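# About Trendby

Trendby began in Gremomthorpe with a kitchen drawer. It belonged to Marianna Kaczorowski's mother-in-law, it jammed every time it was opened, and one wet November Marianna took the whole thing out, tipped it on the dining table and spent an evening working out what deserved to go back in. She made a divided wooden box for the cutlery, then another for the string and candles, and by the following spring the neighbours were leaving notes through the door asking if she could do theirs as well.

Vy Đào joined her not long after. Vy had spent 16 years behind the counter of a stationery shop and had very firm views on where pens should live, and between them they turned a favour for friends into a proper little firm. We are now a team of six, still in Gremomthorpe, and we still begin nearly every job in the same way — with everything out on a big table and the kettle on.

We sort homes, small offices and classrooms, and we run tabletop sessions for people who would like to learn to do it themselves. A session lasts two hours. You sit down with an open organiser and a pile of ordinary bits and pieces, the sort that gather on any desk by the end of a week, and you decide what goes in which compartment and what belongs somewhere else altogether. It sounds very simple, and it is, but we have had people stay on well past the end because they had got into the swing of it and wanted to finish!
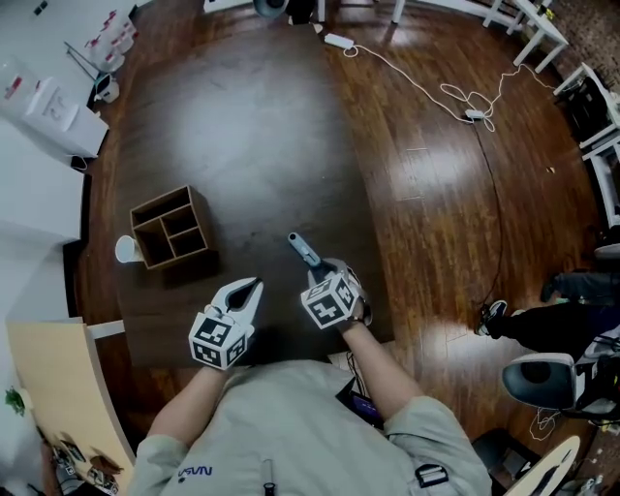

Why do your organisers have compartments of different sizes?

Belongings come in different sizes, and a box cut into equal squares wastes room on the small things while leaving nowhere for the long ones. We like to have at least one generous space for anything with a handle, and a smaller one for the clips and rubbers that would otherwise wander.

Our boxes come in two ranges. The Adamczyk is the plain desk box, named after the street where we had our first workshop, and it is the one most people start with. The Pritideck is made to sit inside a deep drawer and lifts straight out when you want to wipe underneath. Marianna still checks each one before it leaves us, running her thumb along the inside edges, and she has been known to send one back for sanding over a roughness that the rest of us couldn't feel at all.

If you would like us to come and look at a room, or you'd like a place at the table, do write or ring. Vy looks after the bookings and is very happy to talk things through first — some people send her a list, some simply say "it's the hall cupboard", and either will do nicely.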